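4. Household care of cotton knitwear: what the Fudbridge diaries tell us

Reading time: 3 min 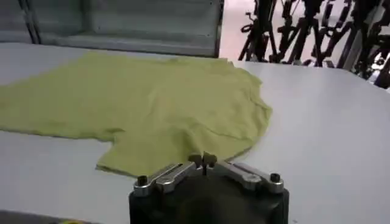 Laundry is one of those subjects that most of us feel we already understand, and that may be why so little has been written on how people look after an ordinary T-shirt between the day they buy it and the day it becomes a dust rag. In the earlier sections we dealt with the mills at Trisberg and with the knitting and dyeing stages. We now follow the shirt home, so to speak, and look at the part of its life over which the manufacturer has no say at all.

The material comes from 60 households in Fudbridge, each of which agreed to keep a laundry diary for us through the month of February. We asked them to write down every wash that had at least one cotton knit shirt in it, along with the temperature setting, the kind of detergent, the drying method, and whatever else they felt like telling us. The last of these turned out to be a generous invitation. Several diaries ran well past the pages we had provided, and we are grateful for every extra sheet, including the one that was mostly a recipe for getting beet juice out of a collar. By the time the diaries closed we had 504 usable wash entries. Entries with no temperature given were kept if the drying method was filled in, and we have marked them separately in the appendix.

4.1 Washing

People wash their shirts more warmly than they think they do. In the opening interview a good many of our households described themselves as cold washers, and we have no doubt they meant it, but their diaries show a steady drift toward the warm setting whenever towels or bedding went into the same load. The shirt, in other words, gets whatever treatment the towels need. We had not planned for this when we designed the diary form, and a future version ought to ask which item in the load decided the setting.

Color was a smaller worry than we had expected. Light and muted shades, pale greens and yellows among them (Figure 3 shows a yellow-green cotton shirt laid out roughly flat), were often put in with the whites after the first few washes. Darker shirts were kept apart for much longer, and some households had never once mixed them.

4.2 Drying

It is in the drying that households really part ways. Those with a yard or a balcony tended to use it even in cold weather, and they wrote about it with real affection — one diary notes the wind direction beside each entry. Those without outdoor space relied on a tumble dryer or on a rack set up in a hallway or over a bathtub. A smaller group dried their shirts flat on a table or a bed, usually after a bad experience with a hem that had stretched on the line.

Flat drying deserves a few more words, as it is often recommended and seldom studied. A cotton knit that is spread out by hand will usually keep some ripples and soft creases, and how much of this remains depends a good deal on how patiently the person smooths the cloth before walking away. Our diary keepers differed widely on this. Some pulled the side seams straight and patted down the sleeves; others simply dropped the shirt and gave it a tug. We did not ask them to change their habits, and we would be wary of calling either approach wrong. Most of these shirts were going to be worn under a sweater anyway.

4.3 Limits of the diaries

A diary kept in winter says very little about summer, when line drying must surely be more common, and we hope to return to Fudbridge for a warm-weather round. The town also has unusually hard water, which may account for the large amounts of detergent reported. The companion study in Sindis, where the water is soft, used the same form and will let us check this point. Finally, the diaries record what people chose to write down. A shirt left damp in the basket overnight and quietly washed again the next morning may well have gone in as a single wash, and there is no way for us to tell.

Figure 3. Cotton T-shirt in a pale yellow-green shade, spread on a white tabletop.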